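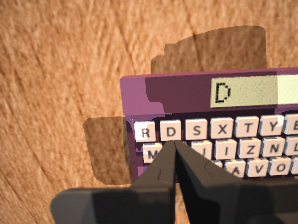

Fig. 1. Purple toy keyboard on a wooden surface (computer render).

Print this page | E-mail this page
Home | Projects | Reports | Contact

Spelling Habits in Year 8
Inmaculada Collado, Cedar group

We gave 20 pupils a list of 41 words and collected the damage. "Necessary" came back in nine versions – one of them had no vowels. Pupils who read for fun did better, to the delight of our teacher and the annoyance of everyone else. The January retest went worse, as it fell straight after lunch.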